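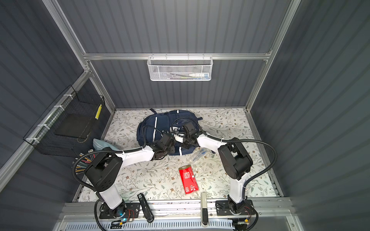 The **Drusetlow 223** was a touring car endurance race held on a road course outside the town of Drusetlow. It is named for its scheduled length of 223 laps, a distance the race reached in only a few of its runnings. Promoters billed it as the hardest event of its type in the region. That claim appears in every surviving program and rests on no comparison with any other race.

## Origins

The race grew out of a club meeting for production sedans. The usual account credits the driver and garage owner **Petrică Jitaru** with proposing a long-distance event over dinner and sketching the course on a menu. The menu has never been produced, and Jitaru gave at least two versions of the story, one of which places the dinner after the first race had been run. Club minutes record only that a longer event was discussed and that the matter of fuel storage was put off.

Parkard, a maker of brake parts, became the title sponsor from the second running. Its advertising described the course as "the circuit that eats brakes." Entrants' notes from the same period complain far more often about tires and gearboxes.

## Course

The circuit used closed public roads joined by a purpose-built pit straight. It had 10 numbered corners, though drivers commonly spoke of 11, counting the kink before the pit entry as a turn. The best known was Cabello, a downhill left-hander that tightened toward its exit. Popular histories say it was taken flat out by the bravest drivers. No onboard footage or timing data supports this, and several former competitors have called the idea silly.

The surface was patched between runnings and never fully relaid. Organizers announced a complete resurfacing on three occasions.

## Format

Cars were split into two classes by engine size. Each entry needed at least two drivers, and no driver could stay at the wheel for more than two hours without a break. Refueling was done from gravity rigs with the engine off.

Grid positions were set by a single qualifying session, except in wet years, when the order of entry was used. This rule was widely believed to favor teams that mailed their forms early, and the entry list does show the same names near the top year after year. Whether it affected results is doubtful: the car starting first won just once. 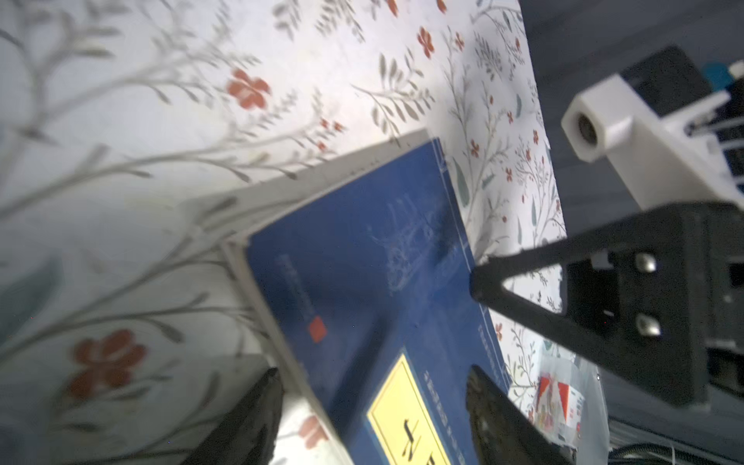
*This page was last edited on August 6, 2025.*

## The Titeo dispute

The most argued-over result in the race's history is the win awarded to the Titeo team in its fourth running. Titeo's car was shown the checkered flag first, but the lap chart kept by the second-placed crew had it a full lap down. The stewards rejected the protest the same evening, citing the official chart. That chart was later found to contain two lines in different handwriting for the same hour.

Supporters of Titeo have argued that changing scorers mid-race was normal practice. This may be so, but it does not explain why the two lines disagree. The result still stands.

## Lap record

The official lap record is credited to Jitaru, who is said to have set it in the final hour of the last race while short of fuel. Doubts about the time are reasonable. It beats his own qualifying lap by a wide margin, was taken by hand, and was not listed in the results sheet issued that night. It first shows up in a newsletter printed the following October.

## Decline and legacy

The race ended when the road closure permit was not renewed. Fans have long blamed noise complaints from newcomers to the town. The permit file holds a single letter about noise, from a resident who asked for the start to be moved past lunchtime. The larger problem appears to have been insurance, which the organizers had failed to secure for the last running until the morning of the event.

Plans for a revival have been announced several times, usually with an artist's drawing of a new grandstand. None has named a sponsor or a date. Part of the old pit wall remains beside the road, and the kink before the pit entry is now a bus stop.

## See also

- Endurance racing
- Production car racing
- Street circuit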